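Open call: operators for the handheld gripper handling trials, Virby site

Fekska is recruiting operators for a project that drafts good-practice rules for demonstration work with paired handheld grippers. The rules will be issued as the Lalto guideline. Sessions start in January at our Virby workshop.

Operators work standing at a table, one gripper in each hand, and handle ordinary household items such as a hairbrush and a cup. Each task is carried out as written on the task card. Items are touched with the gripper fingers only.

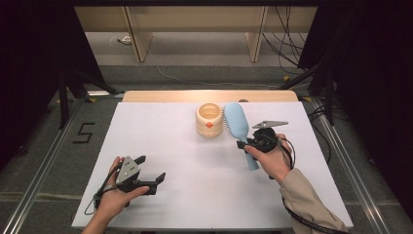

Paul asked whether a dropped item ends the attempt. Under section 2 of the draft it does: the operator opens both grippers, withdraws from the table area and calls the attempt void. Void attempts are logged and carry no penalty.

Requirements

Age 18 or over. Full use of both hands. Able to stand for the length of a session with scheduled breaks. Able to follow written instructions in English. Long sleeves are permitted if they are close-fitting at the wrist. Rings and bracelets must be removed.

Cable rule: gripper cables run clear of the fingers and are checked before each attempt. An operator who feels a cable pull stops and reports it.

Inactive hand rule: when a task needs one gripper, the other stays in hand, open and away from the item.

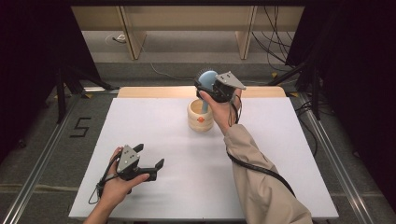

Is previous experience with robots needed?
Training is given on site, and applicants are assessed on the training tasks alone.

Terms

The project will record 2000 attempts, of which 679 are complete. Each operator is assigned 175 attempts, spread over several sessions. Payment is 188 dollars per completed session. Voids count toward the session.

Apply in writing to the Fekska trials office, Virby, quoting Lalto. State your available hours and whether you are left- or right-handed. Applications close Jan 13, 2023.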